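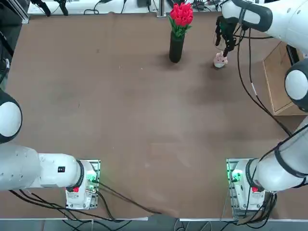
Two seasons of away games and a regular still writes in to ask why the coach never waits. Fair enough, so we've put the away travel stuff at the top this time. Updated July 2018.

Lorell Supporters' Coach & Tickets FAQ

When does the coach leave?
Three hours before kick-off, from the Nurmi Road car park. Evening cup ties, four hours. It doesn't wait, sorry.

How do I book a seat?
Through the Uveo page, or at the club shop on home matchdays. Cash is fine in the shop. Seats go on sale 14 days before the game.

Can I cancel?
Up to 7 days before, full refund. After that only if we can resell the seat. Usually we can for the big games, less so for a wet night at Lemenico.

Game's been postponed, what now?
Your booking moves to the new date. Can't make it? Tell us within a week and you'll get the money back. Happened twice last January, took us ages to sort, so please put your booking number in the email.

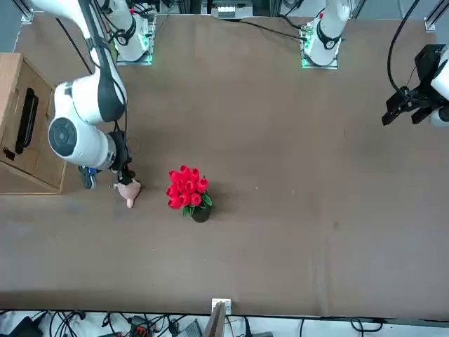
Do I need a membership to get an away ticket?
For league games, members get first go and anything left goes on general sale. Cup games are open to everyone from the start.

How many away tickets do we get?
Depends on the ground. Lemenico give us 500, some of the smaller clubs only 100. We post the number as soon as we get it.

Are under-16s allowed on the coach?
Yes, with an adult. One adult can bring up to three.

Food and drink?
Sandwiches, crisps, whatever. No alchohol on board, the coach firm is strict and so are the police.

Do we stop on the way home?
Once, if it's over two hours. Ten minute stop. Be back on time.

Left something on the coach?
Email the shop, not the driver. Scarves and hats get kept til the end of the season.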